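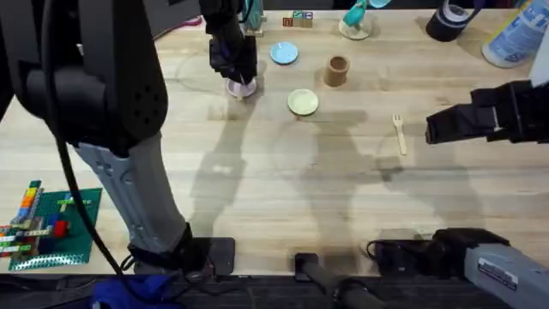

Home About Recipes (old) Trips Say hi

So I finally made it to the open day at Tidix! I've been walking past that building in Grarkirside for two years, on my way to the good bakery, and all I knew was that it had frosted windows and a lot of bikes outside. Then a flyer showed up on the board at the library (robots, free coffee, Thursday from 4 p.m.) and I thought, well, I'm not doing anything on Thursday.

You sign in at the front, you get a sticker with your name on it, and they take you around in groups. Mine had a retired bus driver, two teenagers who knew far more than I did, and Yasmine Kabbaj from my old choir, who I hadn't seen since the spring concert. We spent the first ten minutes catching up and missed most of the welcome talk. Sorry, welcome talk guy.

The first room was a slideshow and I'll skip it. The second room was the one I'd come for. Two robot arms, one table, and a bunch of ordinary stuff on it: plates, a paper cup, a wooden fork, alphabet blocks, a roll of tape, a big colorful Lego thing off to the left. I'd pictured something like a car factory, with cages and yellow lines on the floor, and it looked more like my kitchen counter on a Sunday when my nephew's been over.

Our guide in there was Padmavathi Murthy, who was great. She talks fast and she draws in the air with both hands, so between her and the arms there was a lot going on. The job they're working on is clearing and sorting a table. It sounds like nothing, right? You look at a table, you know the cup goes one place and the plate goes another, and you just do it while thinking about something else. She said a flat plate is one of the meanest things you can give a gripper, as there's hardly any edge to grab. A dish with a rim is kinder. A paper cup is easy to find and very easy to crush. I have thought about this every time I've emptied the dishwasher since.

When we came in, the left arm was reaching way across the table with its gripper pointing straight down over a little white dish with a pinkish rim. Everybody went quiet. I don't know why! It's a dish! But there's something about a machine that size being so careful over something that small, and you end up holding your breath for it. One of the teenagers whispered "come on, come on" like it was a penalty kick.

The other arm was over on the right, near the fork. I asked if the two of them ever bump into each other and Padmavathi laughed and said yes, and that it makes a terrible noise, and that Sherif Shawky at the next desk can tell from the sound alone which joint took the hit. Sherif nodded without looking up from his screen.

Some things I wrote on the back of my flyer, in case you like this kind of detail. They do 50 runs with one set of objects before they swap things out. Their record for a single day is 185 runs, and they were all very tired after. The program they use to line everything up and play it back is called Hendo, and the bus driver asked if he could have it for his garage. Also the arms throw these lovely soft shadows on the wood, two big bent shapes crossing the middle of the table. I asked if the shadows confuse the robot. Short answer, they used to, a lot.

Then there was coffee, and little almond cookies from Kettani, the place by the tram stop, and I ate more of those than I'm going to put in writing. I got talking to Panagiotis Deligiannis, who's been there 27 months and came over from restaurant work of all things. He used to clear tables for a living. He said he could do a four-top in under a minute and the arms are nowhere close, and he seemed pretty pleased about it.

They were expecting maybe fifty people for the whole afternoon and had about 200 through the door by six, so the last groups got a shorter tour and no cookies. Go early if they do it again. Yasmine heard there might be another one in April, and she wants to bring her dad. I've told her to save me a spot in whatever group gets Padmavathi.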